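Talk notes – Cillport, Fri 16 April – 20 min incl. questions

Start w/ the number. 2870 demos recorded, 1872 kept. Pause. Ask the room where they think the rest went.

Answer – mostly us. Operators drifting, starting late, resetting the table the same lazy way every time. The learner picks up your laziness as a rule. Say that slowly.

Kandale task set: garden tools into and out of a canvas bag. Why tools – handles all different thickness, shiny blades, depth camera hates them. Good. Want it hard.

Reset rule: move the bag, move the plant, swap which tools start in pockets and which start on the table. Every episode. No "close enough". 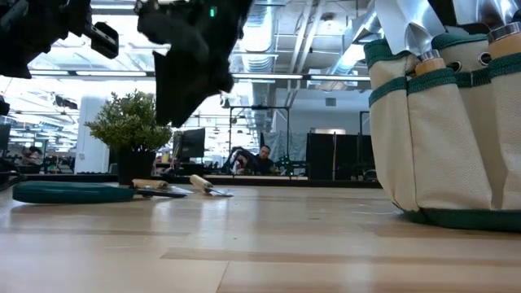
Tshepo Maluleke asked at the dry run whether we should keep the failed grasps instead of binning them. Fair point, and if he's in the room let him make it again. My answer then was no, my answer now is keep them but label them. A fumble and a recovery is worth more than a clean pick, as long as the lable says which part is which.

Next – operator spread. One person did 71 episodes in a row, all same wrist angle. Policy trained on those alone would only go in from the left. Show plot, dont read the axis out.

Credit Kamil Vondráček for the replay checker. Skip the code slide if past 15 min.

Ask at end: who else logs operator ID? Hendricks people said they might share theirs in June – chase.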